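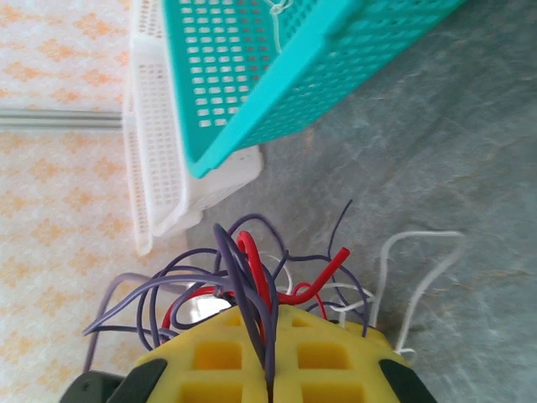

What should a visitor look for first when judging how a robot lab handles its rules? Look at what is written down at the bench itself, and check whether the people working there can tell you the rule without going to find it.

That was the advice I was given before I went to the open day at Norneck on Aug 26, 2025, and I used it all afternoon. I write safety and handling procedures for a small cable assembly shop. We don't have robots yet. We are likely to have two arms by January, so I wanted to see how other people write rules for them.

The tour was led by Carola Stüber, who runs the bench work there. She started with paper. Each visitor got the bench rules, 21 of them on two sides of a sheet, and we had ten minutes to read before we went in. The sheet is a house document. It sits under the general safety standards for industrial robots and does not replace them. Stüber was clear on that point, and she was asked about it more than once.

The bench I spent most time at was for sorting loose wire by color. The wire is a good test piece because it tangles, and because a gripper that pulls too hard will drag half the pile along with one strand. Several of the rules cover exactly that. Rule 6 says the gripper closes on one strand wherever one strand can be reached. Rule 7 says that if a second strand comes up with it, the operator stops and lets go before moving sideways. Rule 8 says no strand is pulled against a knot. The knot has to be opened or the whole piece set aside.
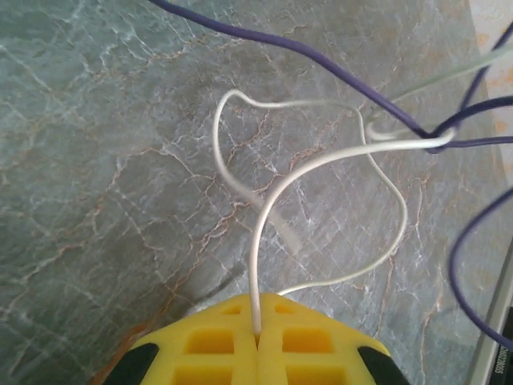

Gripper fingers at the white cable, with purple cable crossing farther back.

I asked how rule 8 is checked. Each session gets a log line for every piece set aside, and someone other than the operator goes through the log afterward. Norneck had 1000 logged sessions on this task when I visited, and 830 had passed that review. The rest are kept and marked with the rule that was broken. I had expected them to be deleted. Stüber said the failed ones are used when the sheet is revised, and that rule 7 was rewritten that way. The old wording said "avoid lifting more than one strand," and people read "avoid" in different ways.

Other points I wrote down:

The sheet names a place for everything that goes on the table, and the same goes for the baskets. If a basket is swapped, the session gets a new number.

No hands inside the work area while the arms are powered. There is no exception for "quick" fixes, which is the exception everyone in my shop would ask for.

A strand that leaves the table stays where it is until the session is closed.

Loose cable on the arms themselves is checked before each session – for slack and for anything that could catch.

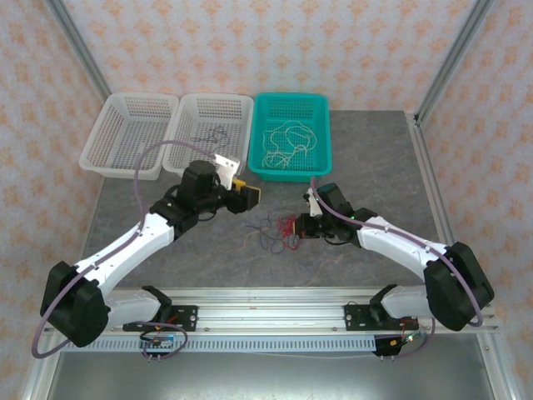

The wire sorting bench, two arms and three baskets.

A man from Soylu, who builds fixtures, thought 21 rules was too many for one bench and said his people would stop reading at ten. Stüber agreed that it was long. Her answer was that new operators learn the sheet in two parts, the stop rules on the first day and the handling rules on the second. I think he had a point all the same. Rules 14 and 15 say nearly the same thing about lighting, and I could not tell them apart on a second reading.

The weak spot for me was the revision date. The sheet we were given had a version number but no date, and the one posted in the hallway had a different number. When I pointed it out, Stüber took the hallway copy down. We have had the same trouble at our place.

For our own sheet I plan to borrow the stop-and-let-go wording, the second reader for the log, and the habit of keeping failed sessions. I will leave the lighting rules until we know where the arms are going to stand. Parking at Norneck is behind the building and fills up early.

Related items
Visit notes: the Makis training room
Writing a stop rule people will follow
Erville fair, hall 2: fixtures and guarding
Who signs the log? Notes on second readers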